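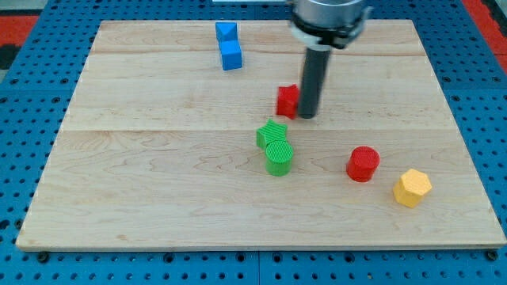 A light-colored wooden board on a blue perforated work surface.

Pesside will stop delivering groceries from its Skarkville stores at the end of May, the supermarket chain said Thursday, ending a same-day service that it once planned to offer at every location it owns.

Shoppers will still be able to place orders online and pick them up at the store. Orders already scheduled for delivery will go out as planned, and the last delivery window closes at 8 p.m. on the final day of the month.

The company said the cost of running its own vans had gone up every year since the service started, while the average order had gotten smaller.

"We know many households rely on this, and we did not want to keep raising the fee until only a few could afford it," Pesside said in a statement. "Pickup orders have grown steadily, and that is where we can give people the prices and the time slots they want."

Delivery customers currently pay a flat fee on each order, plus a service charge on baskets that fall below a set minimum. Both charges went up last fall. Members of the chain's yearly delivery plan, which covers the flat fee, will be paid back for the unused months. The refunds will go to the card on file, and members whose card has expired will get a letter asking them to update it or choose a check.

The change affects 3 stores in Skarkville, along with the Prandolby store, which has been handling orders for the northern part of the city. The Prandolby store will also stop taking delivery orders from its own neighborhood.

Pesside said 200 employees work in delivery across the four stores, most of them part time. They will be offered jobs in pickup, stocking or at the registers at the same hourly pay, the company said, though drivers will lose the mileage bonus they receive on weekend shifts. Anyone who turns down a transfer can apply for severance. The company did not say how many transfers it expects.

The chain began delivering in Skarkville with leased vans and a small team working out of its largest store. It later added a second shift and moved part of the work to Prandolby, where there was more room to load. Plans for a separate warehouse that would have filled only online orders were dropped two years ago.

At its busiest, the service made 1,648 deliveries in a single week, according to the company. Pesside would not give a current weekly figure but said the number was "well below" that level.

Arain, the chain's main rival in the city, said it has no plans to end its own delivery service. Arain does not own vans. Its orders are carried by an outside courier company, and shoppers pay the courier's fee at checkout. A spokesperson for Arain said the store would extend its morning delivery hours in June to make room for new customers.

Outside couriers will not be allowed to sell Pesside groceries through their own apps, at least for now. The company said it had looked at that option and found that item prices would have to be higher than those on the shelf.

Some shoppers outside the Prandolby store on Thursday evening said they had already received an email about the change. One woman said she orders for her father, who no longer drives, and would now add his groceries to her own weekly trip. Another shopper said he had switched to pickup after the last fee increase and had not noticed much difference.

Pesside said it would add 800 pickup slots a week across the four stores to handle extra demand. Pickup will stay free on orders above the current minimum. Hours at the Skarkville stores will run from 7 a.m. to 9 p.m., an hour later than now, and the Prandolby store will keep its present schedule.

Customers who cannot leave their homes can ask for a different person to be named on a pickup order. The name can be added in the app or by calling the store, and the person will need to show identification when collecting the groceries.

Delivery from Pesside stores outside the Skarkville area is not affected. The company said it reviews those services once a year and has not made a decision on any of them.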